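Stories > Short fiction > Open Day at Lukard

I only went because the bus to Ernley was late and the sign said free coffee. Open day, it said, come and meet the robots, and I had 38 minutes to kill and a wet umbrella.

Well, there was coffee! A young woman at the door gave me a sticker with the number 943 on it and asked which company I was with. I said Brivach, which was the name on the side of my umbrella, and she wrote it down very seriously. So then I was Brivach for the rest of the afternoon.

I had expected metal men, I suppose. What they had was a lot of people at desks, and a gripper you carried around by hand, two fingers on the front, and a camera in it that watched whatever the fingers did. The guide said they did it 700 times for one cup. Seven hundred! I thought about my mother teaching me to fold sheets - she gave up after four.

"Does Brivach do much pick and place?" he asked me.

"Loads," I said. (I have worked in a shoe store for most of my life. I wasn't even lying.)

He lit up at that, poor man, and asked if I'd like a turn. It was heavier than I thought it would be. You squeeze and the fingers close, you let go and they open, and that's the whole job, except that I couldn't do it. I chased a sponge clear across the table. A man from Ruangrit, a real one with a real badge, told me to slow down and look at the sponge and forget my hand, so I did, and up it came, and three strangers clapped for me.

I can't tell you how pleased I was. I did the sponge again, then a spoon, then somebody's glove, and by then the bus had gone and the next one too - I saw it go past the windows and didn't even put the thing down.

The guide asked if Brivach might want to come back in November for the longer session. I told him I'd have to check with the office.
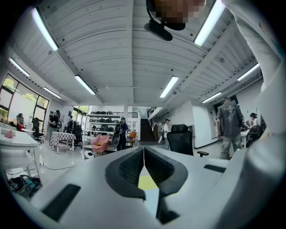

Then I walked home in the rain with the sticker still on my coat, opening and closing my hand in my pocket the whole way.

© Ernley Story Page | Contact | Back to top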